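Left gripper drifting after pad change
Forum: Cell maintenance

erkska_bench
Two-arm tabletop cell, Stunix controller. Since Thursday the left gripper closes 3 mm short of the taught point. Pads were changed the day before. Right arm is fine. Re-homed twice, no change.

setiawan11
Pad thickness. Measure old against new and correct the tool offset.

erkska_bench
Same part number, same thickness on the calliper.

wistus_user
Then check the wrist screws. Ours backed out after 200 hours and gave the same symptom. I would not touch the offset yet.

setiawan11
Disagree. A loose wrist gives scatter. He has a constant error.

wistus_user
Constant if it always approaches from the same side.

erkska_bench
Fair point. Photo from the sorting job.

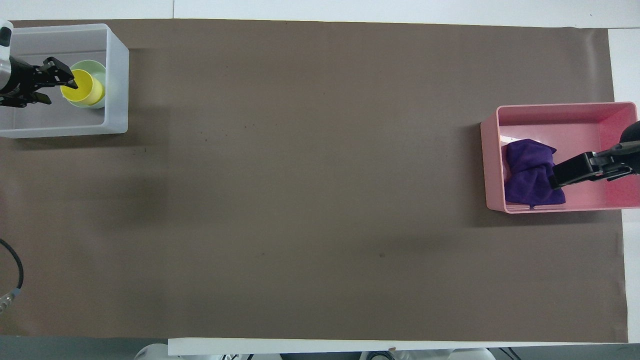 Wrist screws took a quarter turn each, so they were loose. Re-taught the left pick afterwards, with the fingertips at the rim of the yellow cup as the reference. The right arm still runs its old point on the purple cloth in the pink bin. Error log shows 547 and nothing else.

setiawan11
547 is a stale calibration on ours. Clear it, then measure again before you trust the new point. A cloth will hide a few millimetres, a cup rim won't.

wistus_user
Threadlock on those screws too. Medium, not permanent.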